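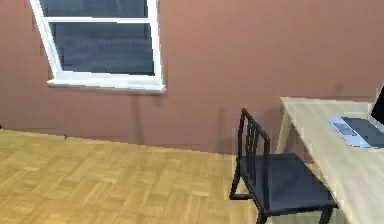

What did the project deliver in this period?
The planner now runs from start to finish on the new simulator, and the perception module gives it a free-space map it can use without manual correction. The work on narrow passages is late and will move into the next period.

Progress report to the Clorkska fund
Project: Kondia, indoor navigation software for small mobile robots
Period covered: the second half of the project year, ending in September
Prepared by: Blandine Besnard, with contributions from Thibault Guillot (planning) and Kieran Mac Suibhne (perception)

1. Where we are compared to the plan

The agreement names three work packages for this period: simulator migration, perception from a single color camera, and local planning around furniture. The first is finished. The second is finished except for the documentation. The third is open, and we explain the reasons in section 4.

We remind the reader that Kondia does not build a robot. It is a set of programs which take camera pictures and wheel data and give back speed commands. Our test platform is Marty, which exists as a simulation model and also as one physical unit in our laboratory. All results in this report come from the simulation model. Tests on the physical unit are planned only for the next period, and we did not spend any of the hardware budget.

2. Simulator migration

The old simulator was maintained by one person and could not be run without a screen. In the new one we can start many runs at night on the server and read the results in the morning. Thibault wrote the connection between the simulator clock and the planner. This took longer than foreseen, because the two programs did not agree on when a step was finished, and the planner sometimes received a picture which was one step old. The error was small when Marty moved straight and became large in turns. For several weeks we believed it was a problem of the wheel model.

The correction is simple. Each picture now carries the time of the simulation step, and the planner refuses any picture with a different time. Since this change we have not seen the error again in the nightly runs.

The rooms are ordinary interior rooms with walls, windows and wooden floors, and with furniture such as tables and chairs. We keep the rendering at low resolution. Outlines become jagged and thin parts of the furniture may lose detail, but a full nightly set can be completed before the office opens. Monique Mallet asked at the last review if higher resolution would change our conclusions. We repeated a part of the set at higher resolution. The planner behaved the same in open areas. Near chair legs it was better, and we come back to this in section 4.

3. Perception

The perception module answers one question for each part of the picture: can the robot drive there or not. In the first version it was trained mainly on floors of one color. On parquet it made many mistakes. The change of direction between the wood strips was read as a small step, and the robot stopped in front of it with nothing in its way.

Kieran made two changes. First, he produced new training pictures in which the floor pattern is changed at random while the room stays the same. Second, he added a check over time: an obstacle must be seen from more than one position before it enters the map. The training set now contains 3,959 rendered pictures, all with labels made by the simulator itself. No manual labeling was needed for this set.

The false stops on parquet are now rare. What remains are the soft dark marks on walls. They come from the way light is computed and are not objects. The module sometimes gives them a depth, so the wall appears to come forward a little. For driving in the middle of a room this has no importance. For driving along a wall it makes the robot keep more distance than necessary. We have decided to accept this for now.

Black furniture needs separate mention. A dark chair seat gives very little texture, and the depth estimate on it is poor. The backrest is also difficult when it is seen from the side, because the spindles come close together and the wall is visible between them. The module may then report free space inside the chair. We treat this as a safety problem and not only as a quality problem. The present solution is to fill any small opening which is surrounded by obstacle on most sides. It is safe, but it costs some free space under tables.

4. Local planning

This is the part which is late. The target was to pass between a chair and a table when the gap is wide enough for Marty plus a margin. In our standard test we place the robot in the open part of the floor and give it a goal on the other side of the furniture. The test set has 100 such starts. We fixed the set early in the period and we did not change it after, so that the versions can be compared.

The current version reaches the goal without contact in most of the starts, but in 30 of them it chooses the long way although the short way is open. There was no case in which it stopped forever, and this was a common result with the earlier version. Thibault looked at the long-way cases one by one. He found the following:

The filling of small openings, described above, closes passages which are really free. This is the main cause.
At low resolution a thin leg can look wider than it is, so the remaining gap becomes too small for the margin.
The cost for turning is too high. The planner prefers a long smooth path to a short one with two turns.

The third point is only a parameter and we have already a better value. The first two are connected with each other, and they need work from both the perception and planning side. Our proposal is to let the planner approach the opening slowly and look again from near, before it decides. A first version of this behavior exists in a separate branch. It works in a few rooms and oscillates in others, and for this reason we do not report numbers for it.

5. Tools

Keith Lightfoot from Raltano, our partner for integration, asked for a way to replay a run without having the simulator installed. We wrote a small replay tool which shows the camera picture, the free-space map and the chosen path side by side. Raltano has used it since July and sent us a list of remarks. The most useful was that the map and the picture should share the same time bar, and this is done. The request to export a video is not done and has low priority for us.

6. Risks

The difference between rendered and real pictures is still the largest risk. Our rooms have clean walls and few small objects on the floor. Real rooms will have cables, bags and reflections. We would like to add such things to the rendered rooms before the physical tests, and not after.

The second risk is persons. Kieran will work half time on another project in the next period. Blandine will take over the training scripts, and the handover has started.

7. Requests to the fund

We ask to move the deliverable on narrow passages to the end of the next period, without change to the total budget. We also ask to use a part of the travel money for server time, as both review meetings were held online.

8. Next steps

Finish the perception documentation and send it to Raltano.
Merge the new turning cost and run the full set of starts again.
Decide between the slow approach behavior and a higher resolution near obstacles. Both should be compared on the same starts.
Prepare the physical Marty for tests, beginning with camera calibration.

Questions on this report can be sent to Blandine Besnard. The nightly results are available to Monique Mallet in the shared project folder and are updated every Monday.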